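Plastic boxes gone yellow and smelling of curry - any way back?
Asked by Sinéad Flanagan in Kitchen and Home

I've been trying to be good and cook in batches, so for most of the winter I've had a big pot of something on and then boxed it up for the freezer. Lovely idea, saves a fortune, but my plastic boxes are paying for it. The ones that have had dhal in are the worst. They've been through the dishwasher I don't know how many times and they still whiff when you take the lid off, and the plastic has gone a sort of old-newspaper colour. I've tried washing up liquid and hot water, then more washing up liquid, then leaving them on the windowsill and hoping. 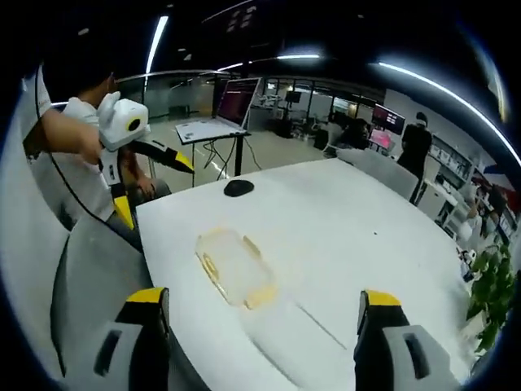
My mum swears by bicarb and my neighbour swears by throwing everything out and buying glass, and I can't afford the second one just now. Mine aren't posh, they're the plain clear sort with rounded corners, much like the one lying on the white table near the mouse, with that same yellowish look round the edges. I've got 31 of them if you count the tiny ones I use for chopped ginger, so I'd really like to rescue what I can before April, when my sister comes to stay and starts opening cupboards.

Also, is it safe to keep using them once they've changed colour? I've read yes and I've read no, both on the same evening. And does anyone know why the lids smell worse than the boxes?

Adaeze Igwe
Oh I feel this, I cook with a lot of palm oil and everything I own is orange! You've got two separate problems, so do the smell first.

For the smell, make a thick paste of bicarb and a bit of water, smear it all over the inside and leave it overnight with the lid off. Rinse, then wash as normal. If it still pongs, scrunch up a sheet of newspaper, put it in the dry box, lid on, and forget about it for a couple of days. I know it sounds like something off a tea towel but it works on mine.

Lids smell worse because of the seal. If yours have a rubbery ring in the groove, get it out with the handle of a teaspoon (not a knife, I've split one that way) and you'll probably wish you hadn't looked. Soak it in warm water with a splash of white vinegar and let it dry right through before it goes back in. Some rings don't come out, so check before you start yanking.

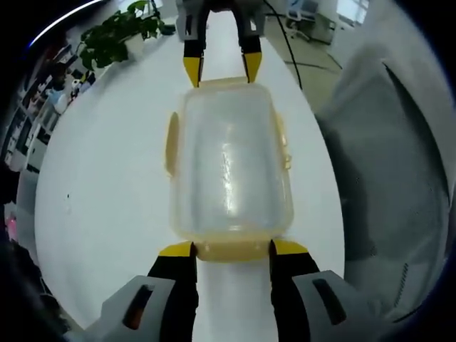 2 min read

For the colour, sunshine. Wash the box, leave it a bit damp and put it outside on a bright day, open side up. Turmeric stains fade in strong light, tomato less so. You may need to do it a few days running and it won't do much in a grey February. If the plastic has yellowed with age all the way through, no amount of scrubbing will bring it back, and a scourer makes it worse - you end up with scratches that hold on to the next curry.

Next time, let the food cool a bit before you box it and wipe a little plain oil round the inside first. And don't microwave anything tomatoey in them. I tip mine into a bowl.

Bonifacio Requena
just buy glass

Hugo Miranda
Glass is heavy and I've dropped two, so I'm with the plastic people.

On whether it's safe: a stain from food is only a stain. I keep using mine as long as the inside is smooth. Once they go sticky, cracked or flaky they stop being food boxes and go to the shed for screws. I'd also have a look on the bottom for the marks that tell you if it's meant for the freezer or the microwave, as plenty are fine for one and useless for the other.
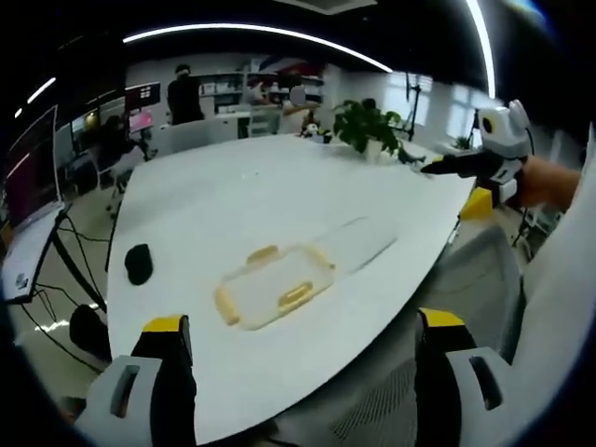 Clear food box with yellow locking clips

Clips are the other thing to check. Food gets into the hinges and dries there, and an old soft toothbrush is the only thing I've found that shifts it. When a clip snaps I keep the box for dry stuff like rice or lentils, where it doesn't matter so much if the lid's a bit loose. Freezer ones need all their clips or you get ice crystals over everything.

I'd keep one or two for curry only and stop worrying what colour they are. Put a bit of masking tape on the lid so you know which. Your sister can lump it.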